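Review: Miken Bench Practice Guide for Two-Arm Cells, second edition

The guide costs $30 as a spiral-bound book and runs 193 pages. I read it over two weeks and tried the checklists on our own bench work. It's written for people who run small two-arm setups and have to write their own house rules.

The best chapter is on shared space. It asks you to decide which arm may enter the middle of the table, write that down, and tape it where the operator can read it. Maricel Lacson and I did this before a snack sorting job and argued for an hour over one line.

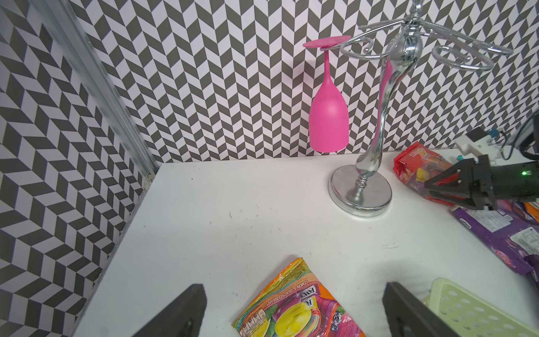 Candy packets, a basket and stemware on the same table.
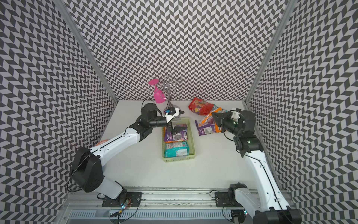
Chapter 4 covers breakables. The rule is to list every fragile item by name and give it a keep-out distance of 300 mm. That's too much for a small table. We wrote 252 mm on our sheet and noted why, and the guide does allow that if the change is signed.

Cable routing gets two pages and needed more. There is a fair section on what status lights should mean, but it assumes both arms come from one supplier. The older Haworth handbook handles mixed equipment better.

The stop test is good. You do it at the start of each shift, with both arms moving slowly, and it takes about five minutes. Print the form from the back of the book, as the download is missing the second page. Miken says a fix is due in November.

Worth buying if you have no written rules yet. If you already use the Haworth book, borrow a copy and read chapters 2 and 4.

Reviewed 10/10/2021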